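Trirkenia Bench Board, wide model

The Trirkenia bench board is a flat, low board for small work on a table. It is rectangular and much wider than it is deep, with a thick rounded lip along the front edge. The color is a pale peach pink, easy to find again on a white table.

We make it in one width, 42 cm, and the price is 295 kr with the packing included. Shipping is counted separately at the checkout. Please allow 2 weeks for delivery, and a little more in June, when our workshop in Pritcombe closes for the summer cleaning. 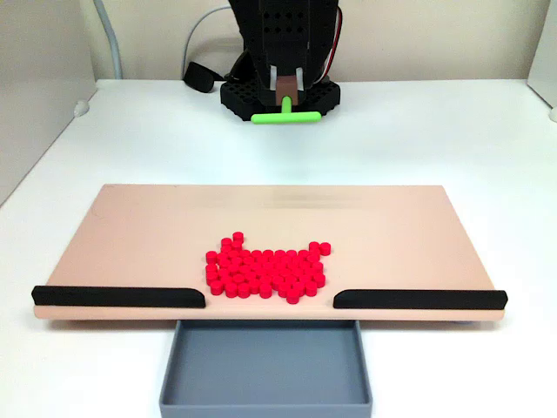
Place the board with the lip toward you and keep free space on both sides, so your hands can come in from left or right. For cleaning use a soft cloth and mild soap. Do not leave it in strong sun for many days — the color can become lighter.

Customers ask us often if the board can be cut shorter. We do not recommend it, and the guarantee of 2 years is then not valid. If you need another size, write to Ok-hee Jeon in our sales office and tell her the measures of your table. She will answer what is possible and what it would cost.

The board is also sold together with the Staniforth table mat, which has its own page.

Contact: Oldřich Havlíček, Trirkenia, Pritcombe | © Trirkenia | Back to top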